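Robot firm says 200 demonstrations will do. Its own trainers are less sure

14/02/2024

A company that wants small workshops to train their own robots says a machine can now pick up a sorting job after being shown it 200 times by a person with no technical background. It has yet to publish the figures that would let anyone check.

Fliltden, which sells a two-armed bench kit under the name Juteo, opened its training room in Pesten to visitors on Wednesday. Staff were teaching the arms to put coloured plastic building blocks into bins, a job a small child can manage and one that robot makers have been showing off in one form or another for years.

The teaching is done by remote control. An operator sits with a pair of smaller hand-held arms and moves them as if doing the job, and the arms on the bench copy each movement. Every run is recorded along with the camera pictures. Once enough runs have been collected, software is trained on them and the arms are left to try by themselves.

"You show it, it learns, you go and have your lunch," said Duangjai Rojanasak, the firm's head of product, who promised that a workshop owner could have a new job up and running in 15 working hours.

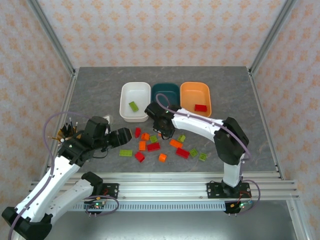
Two robot arms over the block-sorting bench, with white, teal and orange bins at the back.

The 15 hours turned out to cover the demonstrations and nothing else. Setting up the bench, throwing out bad runs and training the software are all extra, and Rojanasak would not say how long they took. Nor would she give a success rate for the blocks, saying only that it was "very strong" and that a number would come with the full launch in October.

Hậu Hầu, one of two operators who record the demonstrations, gave a less breezy account. A run is thrown away if the operator drops a block, hesitates too long or knocks a bin, she said, and the 200 in the company's leaflet are the ones that were kept.

"Some mornings it goes well. Some mornings I do 70 and we keep half," she said. "Your wrists get tired, and then the robot learns from tired wrists."

She also said the two operators had different habits, and that the software had trouble when their recordings were mixed. One likes to clear the nearest blocks first. The other works by colour. For now they agree on an order before each session and stick to it, a step that does not appear in the leaflet.

Visitors were shown part of a recording session. They were not shown the arms working without an operator. Rojanasak said the newest version of the software was still being trained and that it would be "unfair to the product" to run an older one. A request to come back when it was ready was noted down by a member of staff.

Panya Prasertsri, who runs a packing business and was among the guests, said he had come hoping to see something he could use and was leaving with the same questions he had brought.

"Blocks are fine, but I pack soap, dried fruit, candles, whatever comes in that week," he said. "If I have to sit there and show it 200 times for each one, then I've packed 200 of them myself. What am I paying for?"

Fliltden's answer is that later jobs need fewer demonstrations than the first, as the software carries over some of what it has picked up. Asked how many fewer, Rojanasak said it depended on the job.

Chanida Mahawong, who advises small manufacturers on buying equipment, said the method itself was sound enough and that teaching by remote control was a sensible way to deal with jobs that are awkward to program. Her doubts were about the gap between a tidy bench and a shop floor.

"The light is the same every day in there. The table is the same, the bins are the same. Move a bin a hand's width and I'd like to see what happens," she said. "It may cope. I'd just like to see it before I tell a client to spend money."

She said buyers should ask for an unedited recording of the arms working alone for a full shift, with the failures left in, and should find out who pays for new demonstrations when a product or its packaging changes. Under the draft terms handed out on Wednesday, the customer does.

Fliltden has not set a price for Juteo. The company said a trial was due to begin at Jiang, a parts supplier, but could not give a start date or say what the arms would be asked to do there. Pichit Chareonsuk, a manager at Jiang, confirmed that talks had taken place and said nothing had been signed.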